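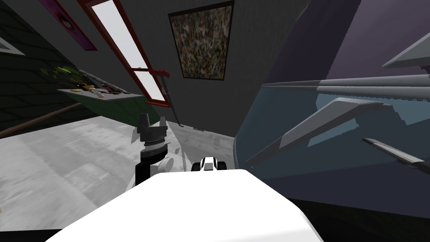

Babita Mathur asked that the record show her objection to the shortened hours at the Jilville branch before any other business was taken up. She stated that the notice had been posted only inside the building, where residents who come after work would not have seen it, and that the change should have come before the board in September.

The chair accepted the objection and directed that it be entered first.

# Orkasgate Library District
## Minutes of the Regular Meeting of the Board

The meeting was called to order at 6:30 p.m. in the reading room of the main library. A quorum was present. The minutes of the previous meeting were approved with one correction: under Item 3, "lease" was changed to "license."

### 1. Branch hours

The director reported that the Jilville branch has closed at 5:00 p.m. since the start of the month — two hours earlier than the published schedule — following the resignation of an evening clerk. The position has been advertised and 41 applications have been received. Interviews are under way.

Members discussed whether evening hours could be restored before the position is filled. The director said that staff could be moved from the main library on two evenings a week, at the cost of closing the local history desk on those evenings.

**Motion:** To restore evening hours at Jilville on two evenings a week until the clerk position is filled, with notice to be posted at the entrance and on the district website. Seconded. Carried, with one abstention.

### 2. Catalog software

The current agreement with Ollico ends in December. The firm has offered a renewal on the same terms. A competing proposal from Ravn includes text message reminders but would require all patron records to be transferred before the changeover.

Several members asked how holds already placed would be handled during a transfer. The director did not have an answer from Ravn in writing and will request one. The item was tabled.

### 3. Meeting room fees

The board reviewed the proposed schedule:

| Room | Half day | Full day |
|---|---|---|
| Small meeting room | No charge | $60 |
| Large meeting room | $60 | $80 |

Resident nonprofit groups would continue to use both rooms free of charge, up to four times a year. Ms. Mathur asked whether homework clubs would fall under that limit. The director replied that clubs run by the library are not treated as outside bookings.

**Motion:** To adopt the schedule as presented, effective in January. Seconded. Carried unanimously.

### 4. Roof over the children's section

Two bids have been received for the flashing repair. A third is expected. No action was taken.

### 5. Public comment

One resident asked that the large print shelves be moved closer to the elevator. The request was referred to staff.

### Action items

- Director: obtain written answers from Ravn on holds and record transfer.
- Director: post the revised Jilville hours.
- Secretary: send the fee schedule to groups with standing bookings.

The meeting was adjourned at 8:10 p.m.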